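Amino acids in the hot spring samples — your questions

July
By Parviz Ghorbani

Lots of emails since the Gesteo talk. Same ones keep coming up so answers in one place. Will add more when I get a minute.

What did you measure?
Free amino acids in dissolved form. Mostly glycine and alanine, a bit of serine. Sugars are a seperate job, not started.

Where are the samples from?
Two pools on the Briem site. Upper one is the more acidic. Lower one gets runoff after rain, so treat those numbers with care.

How many samples?
3843 vials logged, counting blanks and repeats. Please don't quote that as the number of independent samples. It isn't. Each draw gets split into 8.

Why such small vials?
Less headspace, less oxygen. Also they fit the rack.

Is the alanine left-handed or right-handed?
Both. Close to even in the upper pool. Lower pool leans left, and that's what you'd expect if bacteria are getting in. We're not claiming anything about the origin of life from it. Several people have asked me to. No.

So it's contamination?
Some of it, probably. Skarphéðinn Toft is running the isotope checks. If the carbon looks biological we drop those draws — simple as that.

What temperature do you run the lab version at?
40 degrees for the slow series. Hotter series is on hold until the seals get replaced.

How long is a run?
700 hours. Yes, a month near enough. No, we can't speed it up, tried that, the peptides just fall apart.

Do you use clays?
In half the runs. Plain montmorillonite, washed. We had a go with iron sulfides and got a black sludge that blocked the column.

What is Provov?
Our peak-fitting script. Named before my time. Reads the chromatograms and spits out a table. Version two handles overlapping peaks better but still gets serine wrong sometimes, check by eye.

And Flastance?
The older data set, from the first field trip. Different column, different buffer. Don't merge the two without reading the notes file first. Someone did and spent a week chasing a trend that wasnt there.

Can I get the raw data?
Upper pool yes, email me. Lower pool after Skarphéðinn is done.

Can I have some of the water?
Sorry, no. Not enough left of the good draws. There's a recipe for the synthetic version in the methods sheet and it behaves much the same, colour aside.

When's the paper?
Being written. Ask again after the isotope results.
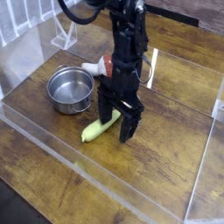 2 min read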